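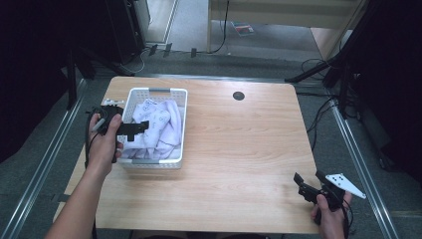 Midby wash house to reopen in July with longer hours and a folding room

June 26, 2020

Neighbors on the east side of Midby will be glad to hear that the old Stekis laundry on Nel Street, shut since early spring, is getting ready to open its doors again in July, and that it will be keeping later hours than it did before.

Baltasar Palacios, who took over the lease last fall, spent the closed months painting, fixing the drains and replacing 12 of the washers, a few of which had been rattling away since long before he came to town. The dryers are staying, because people like them (and because, he admits, they still run beautifully).

"I kept getting calls from folks asking when they could come back, and I didn't have an answer for them," Palacios said. "It feels awfully good to finally have one."

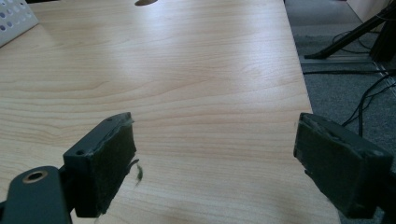 2 min read

The biggest change is at the back, where the storage room has been cleared out to make a quiet place for folding, with a window onto the yard and a shelf of paperbacks to borrow. The tables will be spaced well apart, and customers are asked to wear a mask inside and to wait out front if the place looks full.

Opening hours will run from early morning until late evening, and a wash-and-fold service will be offered for anyone who would sooner drop off a bag and get on with the day. Delivery is planned too, at first only to the Ista apartments up the hill, where there are around 402 households and, as anyone who has lived there will tell you, never quite enough machines in the basement.

Prices for a regular load will stay where they were. Old Stekis punch cards will be honored as well, even the faded ones, so it may be worth looking through the kitchen drawer before you head over. The Number 19 bus stops across the street, and there is parking behind the building for anyone coming with a heavy load.

An opening date will be posted on the front door as soon as the final inspection is done.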